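# Robots Learn Kitchen Work From Anyone With a Controller

Bettencourt, a small robotics outfit in Barkumness, has opened its simulated kitchen to remote drivers, and the town has responded by spending its evenings putting pretend food into pretend bowls.

The project is called Fudeo. Drivers sit at a screen with a handheld controller in each palm, or just the one if they're sensible, and steer a robot arm through a kitchen chore. The computer records each joint angle along the way. The recordings are then used to train a robot to do the same chore without a person at the other end, a stage that Bettencourt describes as "coming along."

The first round closed in September with 697 recordings kept. Another 47 were thrown out, most of them because the driver wandered off to get a snack with the recorder still running. One lasted longer than a sitcom and consisted entirely of an arm hovering over a counter.

"It was very steady," said Deolinda Carvalho, who runs the sessions. "I'd have kept it if we were teaching hovering."

Carvalho spent years showing people how to use commercial dishwashers and says the new work is easier on the feet. Her chief complaint is that people drive the arm as if it were their own. They reach, miss, pull back, scratch an ear and reach again, and the machine takes all of it down as technique. New drivers now get 16 practice runs before anything counts, plus a laminated card that says SLOW DOWN in two sizes of type.

The current set of chores centers on the bowl and the microwave. Both sound simple to anyone who has owned a microwave. In the simulator there is no sense of touch, so a driver has to judge by eye whether the fingers are beside a rim or somewhere behind it, and depth on a flat screen is mostly a matter of opinion. Drivers can switch between views, including some tilted ones that take getting used to. Carvalho recommends leaning your head and getting on with it.
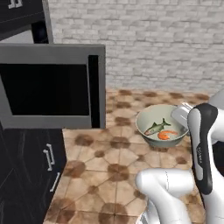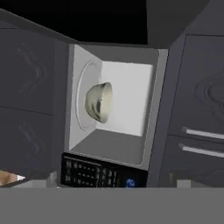 *Kitchen chores in the Fudeo simulator: first, the gripper at the rim of a bowl holding a fish and a shrimp; second, a bowl inside the open microwave, seen in a tilted view.*

Local interest has been higher than Bettencourt planned for. The company put out a call for 13 drivers and had to start a waiting list, partly, it suspects, because the pay includes lunch. The lunch is real and has so far contained no shrimp.

Among the regulars is Salvador Fonseca, a retired ferry pilot who crosses over from Callar for the morning session. Fonseca has strong views on approach speed. He brings the arm in wide, lines it up well short of the target and creeps the last stretch the way he used to come alongside the dock. His recordings are among the slowest in the collection and, according to Carvalho, among the most useful, which he has mentioned to several people on the ferry.

"The young ones come in hot," Fonseca said. "Then they're surprised when the bowl goes."

Where the bowl goes is a matter of some record. Nothing breaks in a simulator, so a dropped dish just lies wherever the physics leaves it until someone presses reset. Carvalho says one landed upright on top of a cabinet and the driver asked for a printout.

The failed runs aren't all wasted. Bettencourt keeps some of the near misses, provided the driver recovers and finishes the job, on the theory that a robot that has only ever seen things go well will have no idea what to do on an ordinary morning. Drivers are asked not to fumble on purpose. Carvalho says she can tell, and that people are much worse at pretending to be clumsy than they are at being clumsy.

There is also the question of whose habits the machine ends up with. Drivers have been left to choose their own route to the bowl, and they don't agree – some come straight down from above, some sneak in from the side, and one insists on a full lap of the counter first. Feed all of that to a learning program and it may decide to split the difference, going neither over nor around. Bettencourt has started sorting the recordings by style for this reason. Fonseca's have a folder to themselves, labeled "Docking."

The next round moves from the simulator to a physical arm, which the company has installed behind a clear screen in its front room. Drivers will guide it two ways: with the same controller, and by taking hold of the arm and walking it through the motion by hand. The second method was tried out in a staff session and went well apart from a disagreement over who was leading.

Real bowls have been ordered for the occasion. Carvalho asked for metal.

Sign-up for the new sessions is at the Bettencourt front desk in Barkumness, mornings only. No experience is needed, though applicants will be asked whether they have used a microwave, and Fonseca has offered to sit in on the interviews. The company is still thinking about that.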